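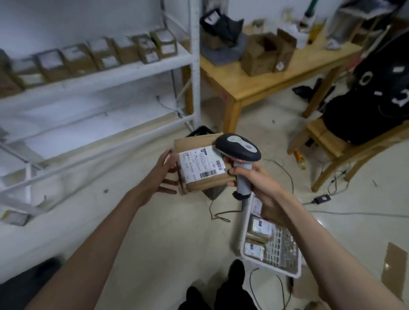
The Long Way to a Wall

Defne Kozan makes photographs that take months and look as if they took an afternoon. She is aware of this. At the opening of her new show at Molta, a gallery that used to sell tires and on humid days still smells like it, a man in an expensive scarf told her that his phone had a setting for this sort of thing. She asked him to show her where it was.

The show is called Ramura, after a reservoir that was drained for repairs and then, for reasons involving two counties and a lawsuit, never filled back up. Kozan has been walking its floor for four years. She shoots on sheet film with a wooden view camera that weighs about as much as a Thanksgiving turkey and is harder to carry gracefully. In December the mud freezes and she can get all the way out to the old road, which has been sitting down there since before her parents met, yellow line and all.

She came home with 279 negatives. The gallery has room for 20 prints. Most of our conversation, over two lunches and a long wait for a tow truck, was about that gap.

"People ask which one is my favorite," she said. "It's always one that isn't in there."

The cutting was done at Cernlow, the residency where Kozan spent the spring in a converted dairy with three other artists and a refrigerator that had to be kicked. Cernlow's brochure promises silence and uninterrupted time. It doesn't mention the geese. Each resident gets a studio, a bicycle, and one dinner with a visiting curator, who is expected to be brilliant between the soup and the pie.

Kozan's visitor was Irén Dobos, who has been putting photographs on walls for longer than Kozan has been taking them. Dobos arrived with a head cold, skipped the soup, and asked to see everything. Kozan laid her work prints out on the dairy floor. Dobos walked up and down the rows in her socks for two hours and turned over, by Kozan's estimate, everything she liked best.

"She turned over the sunsets," Kozan said. "I had a lot of sunsets. I'd gotten up for some of them, so technically they were sunrises. She turned those over too."

I called Dobos to ask about this. She remembered it as a pleasant evening. "The sky was doing all the work in those," she said. "I thought the artist might like a turn."

The prints that survived are quieter and a good deal stranger. In one, a boat ramp runs downhill into grass. In another, a row of dock pilings stands in a field like guests who got the date wrong. My own favorite is a shopping cart so thickly crusted with dried mussels that it looks upholstered. Kozan printed that one big, 60 inches on the long side, and hung it by the restrooms, where it gets the longest viewing times in the building.

The printing is the work of Chun-hung Ho, who runs a darkroom behind his house and will talk about paper until you leave. He and Kozan argued over the blacks for most of a summer. She wanted them deep. He wanted them deep with something in them. They communicated largely by mailing test strips back and forth with notes penciled on the back, a few of which Kozan keeps pinned above her desk. One reads, in full, "No." Another reads, "Closer, but why so sad?"

Ho's position is that a print should hold up at arm's length and again at nose length. The gallery's position is that visitors should stay behind the tape. On opening night Ho was spoken to twice.

Money comes up, as it does. Film is expensive, paper is worse, and framing is a kind of ransom. Kozan teaches two sections of introductory photography at a community college and shoots real estate on weekends, a job she describes as making bathrooms look hopeful. The reservoir pictures got a small grant in their second year. By her own math, it covered the gas.

Vasanthi Chowdhury, who directs Molta, took the show before it had a title or an ending. She had seen a handful of prints in a group exhibition, badly lit and next to a video of a man shouting at a lake. "I kept going back," she said. "I also kept going back because the video was so loud I thought someone needed help." She gave Kozan the front room and the hallway, and held on to the back room for the gallery's own Fakir series, in which artists are invited to make something out of almost nothing. The current contribution is a chair. It has been sat in more than once.

What holds the Ramura pictures together is a patience that never gets solemn about itself. Kozan photographs a drowned place after the drowning has been called off, and she seems to find the result as awkward as it is sad. The road goes nowhere in particular. Weeds have come up through the yellow line. Somebody, at some point, dropped a folding chair off a boat, and there it sits, facing east.

Orhun Aksoy, who grew up in the town nearest the dam and used to swim there, drove in for the opening with his mother. She stood for a long while in front of the boat ramp. Then she informed the room that she had learned to water-ski right about there, and pointed to a spot on the wall a foot above the frame.

Kozan is going back this winter. The lawsuit has apparently been settled, and the counties have announced that they intend to refill the reservoir, though neither has said when and each has suggested the other will be paying. She has a list of things she missed the first time, including a culvert and what may be a piano. She has also bought a sled for the camera.

"Irén says no piano," she told me, as the tow truck finally came around the corner. "But she hasn't seen it."

Ramura opened at Molta on September 21, 2021, and runs through the end of December. Admission is free. Please don't sit on the chair.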